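August 11, 2018
Posted by the project lead, Clinureck Memorial Project

We use cookies to make this site work properly. By carrying on you agree to our use of them.

Progress report no. 2: the Clinureck war memorial and roll of names

Hello again, and thank you for the second payment, which arrived in good time and has already been put to work. I promised I'd keep these reports readable, so I'll start with the good news: the stone is cleaned! I went up to have a look and could read the whole east face from the gate, which I have never been able to do in my life.

The roll of names has been slower. When we applied to you, the memorial listed 257 men and I thought checking them would be a nice quiet winter job. We are now at 272, after 15 more turned up in the parish registers and the old Kekow quarry wage books (the quarry kept paying some of the mothers, bless them, so the entries run on for years). Two of the spellings on the stone are plainly wrong as well. I'd like to leave the originals alone and put the corrected versions on the new side panel, but I'd be glad of your view before we cut anything.

Arboleda Stone have quoted £2,492 for that panel, lettering and fixing included. It's a bit over what I'd set aside, and I've moved the difference across from the printing line, so the total hasn't changed. The booklet will be thinner and I think it will be better for it. Delivery is set for October, provided the slate comes through.

The family letters are nearly all scanned now, apart from one bundle that has stuck together along the folds and needs somebody who knows what they're doing. I've asked at the county record office and am waiting to hear.

Schools next. The talks have gone down very well, and the questions are much harder than the ones I get from grown-ups. One boy wanted to know who paid for the first memorial in 1921 and I had to go home and look it up (a whist drive, mostly, and a very large raffle).

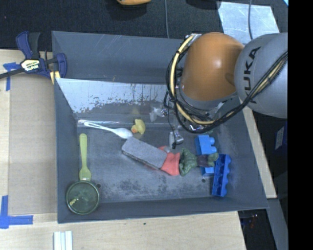

KUKA arm over the grey bin.

Still to do before my next report: permission for the panel from the diocese, a decision on the two spellings, and the path. The path is the one that worries me. The bottom step by the Sevov Lane entrance has sunk again and I don't want wreaths being carried over it. I've asked for a price and will send it on separately as soon as I have it, along with the receipts for the cleaning.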